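3.2 Thermal settling of the test refractors

The four refractors were carried from the heated storage room at Durow to the observing pad and left uncapped on their mounts. All four are 120 mm doublets of the same focal ratio, fitted with the same model of two-speed focuser. Tube temperature was logged at the objective cell and at the drawtube, and best focus was measured on a star near the zenith with a Bahtinov mask.

Sessions at Durow and at the higher site, Brunton, produced 2,077 usable focus measurements. A further 229 were rejected – most of them for passing cloud, the rest for dew on the objective. Measurements taken within two minutes of a meridian flip were also left out of the fit, as the drawtube shifts slightly when the load on it reverses.

Figure 4
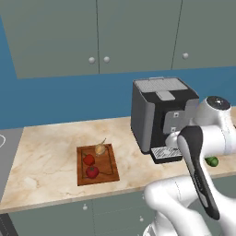
How long should a refractor of this size be left outdoors before its focus can be treated as stable? In our data the median settling time was 126 minutes, measured from the moment the tube left storage to the first half hour in which focus stayed inside the critical focus zone.

Settling time depended mainly on the starting difference between tube and air. The cell cooled more slowly than the drawtube in every session, and focus kept moving after the drawtube sensor had leveled off. A single sensor at the focuser, the usual arrangement on commercial motor units, therefore reports a stable temperature too early. Moving the sensor to the cell reduced the scatter in the fitted focus curve at both sites.

Dew shields were extended throughout. Heater bands were run at low power on humid nights at Brunton, and those sessions were fitted separately. The heated cells settled sooner but at a different focus position, so a correction table built without heaters should not be applied when they are in use. The Waritia control software accepts two tables and switches between them by hand – the Rulletmont driver holds only one, and it was reloaded before each heated session.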